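From: Station keeper, Tillavley
To: Valley Weather Observers list
Date: Mon 27 January
Subject: Re: [obs] Gust figures from the December gale

> The gust value for Tillavley in the December summary looks high to me
> when set against Vurkemstead. Both sites are on the same side of the
> valley and both have the mast on open ground. Has the Tillavley figure
> been checked, and does anyone know whether the two loggers use the same
> averaging period? I would also like to know what happened to the rain
> total at Ellwood, which is blank for the night in question.

Replying to the three points in order, and then some notes on the loggers and the next round of checks.

1. Averaging period

The two loggers do not use the same period. Vurkemstead reports the highest mean over three seconds. Tillavley was set to report the highest single sample, and the sensor is sampled once a second. A one-second peak will nearly always be higher than a three-second mean from the same wind, and the gap widens when the flow is rough. The two figures in the summary should not have been printed in the same column.

The setting at Tillavley dates from when the logger was replaced. The new unit came with the single sample option switched on and I did not change it. The raw samples for the night of the gale are still on the card, so the three-second value can be worked out properly. I have done this once by script and would like a second person to do it independently before the summary is altered. The files are in the usual shared folder under the station name. Please work from the raw file and leave the daily file alone, which has already been through the old routine.

2. Exposure

I do not agree that the two sites are alike. Vurkemstead has open pasture on every side. Tillavley has a belt of trees to the north-west at a distance of 200 metres, with the ground rising behind it. For most wind directions this makes little difference. During the gale the direction at Tillavley settled at 260 degrees for the worst of the night, which is just clear of the southern end of the trees. Air coming round the end of a belt like that can be faster than the open flow and is certainly more broken.

So part of the difference may be real. I would not want to see the Tillavley value adjusted downwards just to match its neighbour. The correct treatment is to put both on the three-second basis and then add a note on exposure. If they still differ after that, they differ.

The site sheet for Tillavley needs bringing up to date in any case. The trees are described there as a hedge.

3. Rain at Ellwood

The gauge at Ellwood was working. The total is blank because the quality routine threw it out. The rule rejects any hourly total where the mean wind is above a fixed limit, on the grounds that the gauge will under-read. That is a fair reason to flag a value but a poor reason to delete it. An under-reading gauge still tells us that at least that much rain fell.

I propose that values caught by this rule are kept and marked as suspect. The change is small. It would apply from the start of December, so that the whole of the gale is treated in one way.

4. Power and gaps

There was a gap of 12 minutes in the Tillavley record in the early hours. It falls after the highest gust and does not affect the figure under discussion. The logger restarted by itself. The clock was correct after the restart, which I checked against the pressure trace from Vurkemstead. I have not found the cause. The battery voltage was normal on both sides of the gap, so I suspect the connector at the foot of the mast and will remake it when it is dry enough to open the box.

Those with the same model should look for short gaps in their own files. The daily summary does not show them. It only reports a gap when a full hour is missing.

5. Bench check of spare wind sensors

The Ortuño sensors held as spares have not been checked for some time. I suggest they are run on the bench before any of them goes up a mast. The starting threshold is the thing to look at. A tired bearing makes little difference in a gale but will lose most of the light winds, and the monthly mean comes out low with nothing obvious to point to it.

Turn the shaft slowly by hand first and feel for roughness. Then log the output for an hour at a fixed speed and keep the file. Write the serial number in the file name, as last year's results cannot now be matched to the sensors they came from.
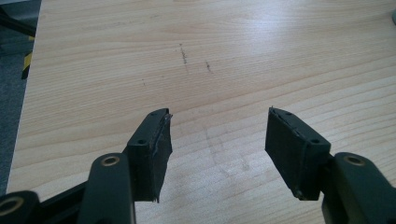
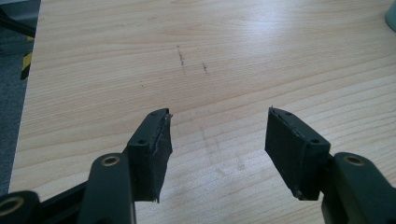 6. Changes to the summary

If there are no objections I will do the following:

- set the Tillavley logger to the three-second mean
- reissue the December table with the averaging period given for each station
- restore the Ellwood rain values with a suspect flag
- correct the site sheet for the trees

The reissued table will be marked as version 2. Please delete the first one if you have saved a copy, and do not pass the gust figure on to anyone in the meantime. If you have already sent it elsewhere, let me know off list and I will write to them.

One question in return. Does the logger at Ellwood record gusts at all, or only the hourly mean? The column is there in the file but every value in it is the same as the mean, to the last digit. If the gust channel is not connected, the column should be left out.

Station keeper, Tillavley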